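Gauthier Blackout Panel, clip-hung, black

The Gauthier panel is a plain black fabric curtain for covering a wall behind a table, a display or a small stage. It has no rod pocket and no rings. You hang it from its top edge with binder clips, and it comes down the same way.

Panels are sold one at a time. Two side by side will cover most walls in a small room. The fabric is 100 percent polyester with a matte face, hemmed on all four sides. It arrives folded and will show soft creases at first - a cool iron on the back takes most of them out. 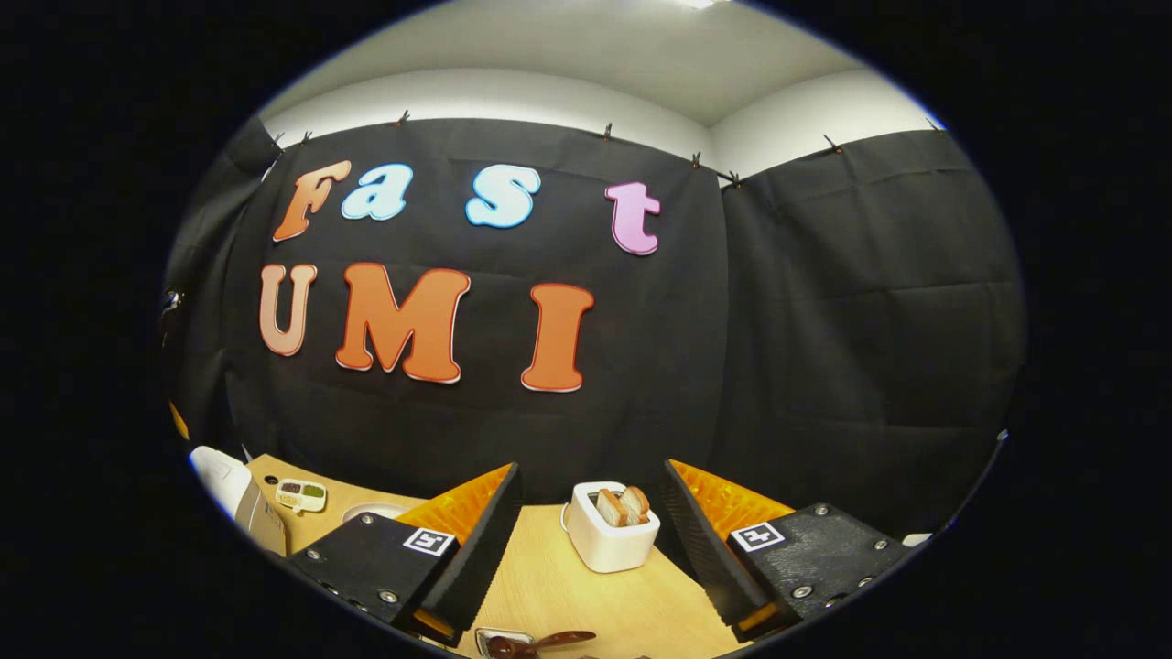 *Two black panels meeting at a vertical seam, clipped along the top, with cut-out letters on the left one. Clips, letters and table not included.*

**Hanging**

Space the clips evenly and put two close together at an outside corner, where the pull is greatest. Let the panels meet edge to edge or overlap them by 5 inches if there is a window behind. Small dark clips show least against the cloth.

**Putting things on it**

Light foam or cardboard shapes hold well with double-sided tape or a few pins. Pale colors and orange read best from across a room. Don't use hot glue, which leaves a shiny mark on the face.

**Care**

Machine wash cold, alone the first time. Hang to dry. Do not bleach.

**Ordering**

Item no. 1887. Ships from our Prololville warehouse within 7 working days. Unwashed panels can be returned in the original bag. For custom widths, write to Lorne Paquette at the Bistier shop and include the height of your wall.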